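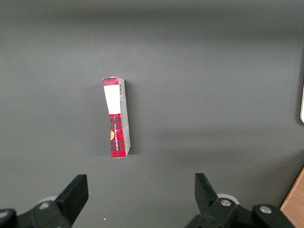

How to Mail a Tall, Narrow Carton Without Crushing It

Narrow retail cartons are made to stand on a shelf next to others just like them. In the mail they get pressed from the sides, and the corners crease first. If you are sending one as a gift, or selling something where the buyer wants the original box in good shape, the carton itself has to be treated as part of the contents. The method below takes ten minutes and uses things most people already have.

What you need

A shipping box at least 2 inches bigger than the carton on every side
Tissue paper or plain newsprint
Bubble wrap, small bubbles
Two pieces of stiff cardboard
Packing tape (I use the 36 mm Lusteo roll, any brand will do)
Scissors and a ruler

Step 1. Check the carton

Open the top flap and see how much the contents move. If there is a gap, fill it with a twist of tissue. Don't force it. A carton that bulges will split along the glued seam. Close the flap again and leave it untaped. Tape pulls the print off when the other person opens it, and on a dark or checked pattern the bare spot shows.

If a bottom corner is already creased, press it flat from the inside with the handle of a spoon. The line won't go away but the corner will hold its shape better.

Step 2. Wrap in tissue

Lay the carton on its side on a clean table and wipe the table first. Grit scratches printed cardboard. Roll it once in tissue and fold the ends over the way you would wrap a present. One small piece of tape on the tissue is enough, on the back.

Step 3. Add the splints

Cut two strips of stiff cardboard to the same height as the carton and the same width as its widest face. Put one on the front and one on the back, over the tissue. Run a band of tape around the top third and another around the bottom third. The tape should touch only the strips and the tissue. Snug is fine – if the strips bow, it is too tight.

Step 4. Bubble wrap

Two turns, bubbles facing in. Let the wrap run past each end by an inch or so and fold it over.

Step 5. Box it

Put crumpled paper in the bottom of the shipping box. For a box 6 inches deep, I use two full sheets of newsprint, loosely balled. Lay the carton down flat. Do not stand it up, even if the outer box is tall enough. Parcels get turned over on the way and a narrow carton on end takes the whole load on one small face.

Fill the sides, then the top. Close the flaps and shake the box gently. If you hear or feel anything slide, open it and add paper.

Step 6. Tape and label

One strip down the center seam and one across each end. Put the address on the largest side, clear of the seams. If you are reusing a box, cover any old barcodes with plain paper or black marker. The sorting machines may read the wrong one. The barcode on the carton inside doesn't matter, but leave it alone if the buyer might want to return the item.

A note on padded envelopes

I don't use them for these. The one time I did, the carton came out the other end as a diamond shape. A Kivi rigid mailer worked for a very light carton, with both splints in place, but it cost more than a box.

Filed under: Packing & Mailing > Small Boxes

Last updated: December

3 comments

The spoon handle trick worked on mine. I had a corner pushed in before I even got it out of the closet.

Do you splint all four sides if the carton is square? I did and it fit fine, just needed a bigger box. Sent it Tuesday from Druslow.

We pack a lot of these for our club sale and buy newsprint in the 800 sheet bundle. Lasts all year. Agree on no tape on the flap, I ruined a nice plaid box that way.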